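Keeping berries and soft fruit from going bad before you get to them

We go through a lot of fruit in this house, and for years I threw a shameful amount of it away. You know how it goes. The strawberries look wonderful at the Tirkley market, you bring home two boxes instead of one, and by the next evening there's a gray fuzzy spot in the corner and everybody has lost interest. So I've been fussing with this for a good long while now, and these are the habits that have stuck.

## Don't wash until you're ready to eat

I know, I know, it feels so tidy to wash everything the minute you get home! But water sitting on a berry is an invitation to mold. Tip the box out gently onto a dish towel, pull out anything soft or bruised (eat those right then, standing at the counter, cook's privilege) and put the rest back dry. I line the container with a folded paper towel and leave the lid open a crack.

If you really must wash ahead, the vinegar bath does help. One part white vinegar to three parts cold water, a quick swish, a good rinse under the tap, and then dry them far longer than you think you need to. I spread mine out on a towel and go do something else.

## Leave the green tops on

Strawberries keep better with their caps. Once you cut into the top, the juice starts to run and the berry goes limp. Hull them at the very last minute, and wash them before you hull them, or they'll drink up the water and taste of nothing much.

## Citrus and stone fruit

Apricots and peaches want to sit out until they give a little near the stem, in one layer so they don't bruise each other, and then they go in the fridge. Oranges are happy in a bowl for a week, but they'll last much longer in the crisper drawer. I buy a big bag in December and keep most of it cold, with just a few out where people will see them and take one.

## A word on colanders

I used to rinse everything in a deep metal one, and the berries at the bottom got squashed by their friends on top.
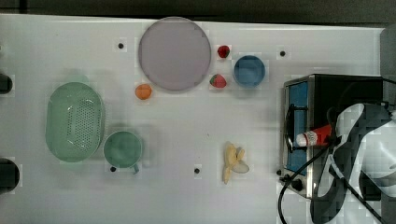

A wide, shallow colander is so much kinder to soft fruit, and you can give it a little shake from side to side without anything tumbling. Set it on a plate afterward to catch the drips, or you'll have a puddle creeping toward your bread. And scrub the holes with an old toothbrush now and then, especially after raspberries, whose seeds get stuck in there like you wouldn't believe.

## When it's too late

Anything wrinkled but sound goes on a tray in the freezer, then into a bag once it's hard. Those bags turn into smoothies, or a quick pan sauce with a spoonful of sugar and a squeeze of lemon. Moldy ones go in the compost, and I wipe out the container with hot soapy water before I use it again.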